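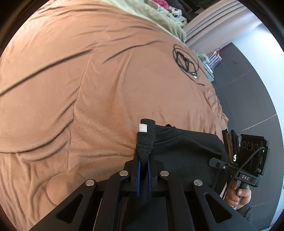 How to plan your first solo lesson as a classroom language assistant

Sooner or later the teacher you assist will be called into a meeting, and you'll be asked whether you could "just take them for this one." You will say yes. Mine came on a Wednesday at Altetbridge, ten minutes before the bell, and my plan consisted of a whiteboard marker and a song about fruit. The marker was dry.

Have the following ready before you need it.

Step 1. Pick one thing to teach

One grammar point, or eight words, or a single exchange such as ordering lunch. My early plans covered the past tense, the weather and Canadian geography in one sitting. The students learned that I talk quickly.

Write your aim in a sentence a twelve-year-old could read. If it has a semicolon in it, start again.

Step 2. Look at the book

Find out what they did last week. Our school used the Brannigan course, which has 111 units and a cartoon badger who is always losing his luggage. You don't have to like the badger. You do have to know whether the class has met "would like" yet, or your restaurant role play will be very short and quite rude.

Step 3. Split the time

For a 50-minute lesson I use:

Warm-up, 5 minutes
New language, 10 minutes
Controlled practice, 10 minutes
Speaking task, 15 minutes
Wrap-up and homework, 5 minutes
Finding out where everyone's pencil has gone, 5 minutes

The last one isn't in the training manual. Leave it in.

Step 4. Write your instructions down, then cut them

Write exactly what you'll say to set up the speaking task. Mine ran to 77 words the first time, with "basically" in there twice. Get it under 20, and demonstrate with a confident student. Asking "Do you understand?" will get you a room full of nodding, which tells you they know how to nod.

Step 5. Make the spare activity

Pack one game that needs no photocopying. I keep a set of Koltley picture cards in my bag, minus the 2 that went through the wash. The Nano pack is smaller and fits in a coat pocket, though the pictures are tiny and the back row will guess "potato" for everything.

Step 6. Leave notes for the teacher

Afterwards, write down what you covered, the page number, the homework you set and who was away. Four lines will do. Leave out how you felt about it.

Keep the plan in a folder, too. With the date changed and the fruit song removed, it should do for the next class down the hall.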